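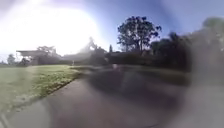 Mellor Pond Water Records

Summary
This dataset holds 286 water test readings from garden ponds kept by members of the Mellor Goldfish Society. It is maintained by Declan Sowerby on behalf of the society.

Contents
readings.csv - one row per test
ponds.csv - volume, filter type and stocking for each pond

Each reading gives pH, ammonia, nitrite, nitrate, carbonate hardness and temperature - 6 measures in all. Blank cells mean that the test was not carried out. They should not be read as zero.
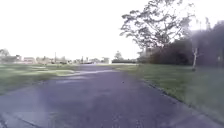
Paved path with grass on either side.

Collection
Members used the Zostum liquid test kit. Two ponds were tested with Cleltano strips until July, and their rows are marked "strip" in the method column. Strip results are less precise and should be analysed separately.

Known issues
Two ponds share the name Utano. Please use pond_id when joining the files.

Use
Free for non-commercial use with credit to the society. Members' addresses have been removed.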